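温索普办公楼季度安全检查表及意见

受检单位：温索普（Wonthorpe）办公楼管理处
检查范围：二层全部办公区、走廊、茶水间、东西两处楼梯间
检查人：莫锦华（Kam-wah Mok）
复核人：Gebhard Trummer
检查月份：三月

填写说明
各项结论分为“合格”“限期整改”“不适用”三类。结论为限期整改的，须在意见栏写明位置、问题及责任部门。上季度遗留事项单独列于表末，不得并入本季度条目。

一、疏散通道与出口

1.1 走廊净宽符合楼层平面图标注，无堆放物。
结论：限期整改
意见：西侧走廊文印室门外堆有待回收纸箱，占用通道一侧。行政部应于两个工作日内清运，并在文印室内另行指定暂存位置。

1.2 楼梯间防火门能自行关闭，闭门器无漏油。
结论：限期整改
意见：东侧楼梯间防火门关闭至末段时停滞，需用手推合。闭门器应予调节，调节无效的予以更换。西侧正常。

1.3 疏散指示标志完好，断电后能够点亮。
结论：合格
意见：测试按钮逐一按压，均有响应。测试记录已附于值班室登记簿。

二、消防器材

2.1 灭火器压力指针处于绿区，铅封完整，检查卡按月签注。
结论：限期整改
意见：在册灭火器共23具，其中2具检查卡漏签二月栏，压力与铅封均无异常。漏签不得事后补填，由责任人在备注栏说明情况。

2.2 器材前方无遮挡。
结论：合格
意见：茶水间外的绿植已按上季度要求移开。

三、地面与地毯

3.1 地毯铺装平整，无翘边、起鼓、破损。
结论：限期整改
意见：北侧会议室门口接缝处翘边，鞋尖容易勾绊。已临时以胶带压实，胶带仅作过渡措施，不得视为整改完成。物业应安排重新粘接，粘接期间改由南门进出。

3.2 地毯清洁后设置警示牌，待干透后方可撤除。
结论：合格
意见：保洁承包方Kurex提供了夜间作业记录，撤牌时间均有签名。建议在记录表中增加“通风开启时间”一栏，便于核对干燥时长。灰蓝色地毯区域吸尘频次维持现行安排，不作调整。

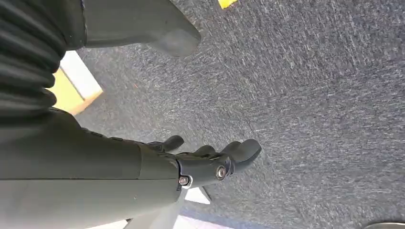 3.3 硬质地面与地毯交界处压条牢固。
结论：合格
意见：茶水间门口压条有一枚螺钉松动，检查时已当场紧固。下季度复看。

四、电气与线缆

4.1 插线板不串接，不置于地面通行区域。
结论：限期整改
意见：财务室靠窗工位有两只插线板首尾相接，使用人称系临时为碎纸机供电。应即时拆除，由工程组评估增设墙面插座。

4.2 过道线缆以线槽覆盖，线槽端头封闭。
结论：合格
意见：无。

4.3 配电箱门锁闭，箱前无杂物，回路标签清晰。
结论：限期整改
意见：箱内回路标签有两处字迹褪色，无法辨认。请工程组对照竣工图重新打印，不得凭记忆手写。

五、茶水间

5.1 热水器防烫标识齐全，排水无渗漏。
结论：合格
意见：水槽下方柜体内有旧水渍，触摸干燥。已拍照留存供下次比对。

5.2 微波炉周围留有散热间隙。
结论：限期整改
意见：顶部放置纸巾及一次性餐具，应移至吊柜。同类问题上季度已提出，请部门负责人督促落实。

六、急救物品

6.1 急救箱位置标识醒目，箱内物品与清单一致且在有效期内。
结论：限期整改
意见：创可贴余量不足，三角巾缺失。清单仍为旧版，补充物品时一并更换。

七、上季度遗留事项

7.1 东侧楼梯间照明闪烁：灯管及镇流器已更换，予以销项。
7.2 Stistholm厅吊顶检修口盖板松动：供应商尚未到场，检修口下方座位继续停用。本项延期一次，不再批准第二次延期。

八、复核意见

经复核，各项结论与现场记录相符。第1.2项涉及防火分隔，应优先处理，不与其他条目合并报修。除条目中另有期限者外，其余整改事项应在20日内完成，并由责任部门书面回复，附整改后照片。逾期未回复的，由管理处列入下月例会议程。

检查人签名：莫锦华
复核人签名：Gebhard Trummer
抄送：行政部、工程组、物业、Kurex驻场主管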